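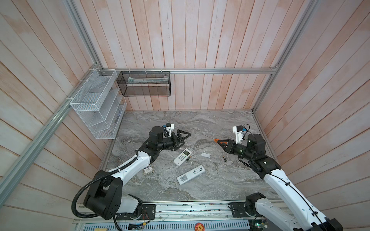
Where did my Sunday soup come from?

I make the same soup nearly every Sunday from November until the weather turns. White beans, tomatoes, potatoes, a bit of chili, whatever squash is going cheap. I've always called it my Italian soup, mostly on account of the bread and the cheese rind I throw in the pot. Then last week I was standing there peeling potatoes and wondered how much of it is Italian at all, and that was the rest of my evening gone!

So this is a post about beans, really. If you came for the cookie recipe I promised, it's still coming, I just need to make them one more time (the middles keep sinking).

Start with the beans

The plain white bean, the kidney bean, the pinto, the black bean, the little green ones you top and tail in summer: they're all the same species. I had no idea. I figured they were cousins at best. And they all started out in the Americas, where people grew them in Mexico and down in the Andes for thousands of years before any ship carried them to Europe.

Scientists think the wild plant was tamed twice, once in each of those two places, which is why the beans from the Andes tend to be bigger. My big fat white ones are probably on the Andean side of the family, and the small black ones in the other jar are from the northern side. I have been mixing them up in chili for years like it was nothing.

What did Italians put in soup before that, then? Fava beans, chickpeas, lentils, and black-eyed peas, which come from Africa. I did try the soup with favas once. Peeling them took me the whole of a long podcast and I was left with a bowl that would have fed a cat.

The rest of the pot

Tomatoes, from the Americas. Potatoes, the Andes again. Chili and squash, both American. At this point I was feeling pretty silly about the name.

The onion and the garlic did better, they go back to central Asia or somewhere near it. Carrots too, and the early ones over there were purple and yellow. Celery and olive oil are properly Mediterranean, so hooray for those. The wheat in the bread is from the Middle East. And black pepper comes from the southwest of India, which I did know, and I was very pleased with myself.

My own beans, since you asked

A couple of you wanted to know which ones I buy. Most of the time it's Akbulut, the dried white ones in the 700 gram bag, from the shop next to the laundromat. They cook evenly and the skins don't float off. I've also had a bag of Zorton cannellini, and those were fine but needed ages. I stopped buying the canned ones because I like the cooking water too much (it makes the soup thick, please don't pour it away).

I also sent off for seeds this spring. Cuvbridge does a mixed packet of old climbing beans, 20 to a packet, and I put them up the fence behind the garage. Something ate the first two. The rest went wild, and the prettiest had pods with dark red streaks all over. I dried what I could on a tray and ended up with 37 beans that looked good enough to keep. I'm not cooking a single one of them! They're in a jar for next year.

How I cook them now

Soak overnight in lots of water with a spoonful of salt. I know, my family always said salt makes them tough, but I've done it both ways and the salted ones come out creamier.

In the morning, drain them, cover with fresh water, add a halved onion and a bay leaf, and bring to a real boil. If you're using red kidney beans keep them boiling hard for at least ten minutes, because raw ones can make you properly sick, and a slow cooker by itself may not get hot enough to fix that. After that turn it right down and leave it until they're soft. Mine take 2 hours in the old Drokent pot with the lid tipped a little.

Everything else goes in for the last half hour or so, tomatoes at the very end. They slow the beans down if they go in early. Cheese rind whenever you remember it.

I still don't know what to call it. "Mostly Andean soup with Italian manners" won't fit on the freezer label, so the tubs say BEAN and the date. Next I want to look up rice, and after that maybe bananas, if I can find a book on them at the library that isn't out on loan until spring.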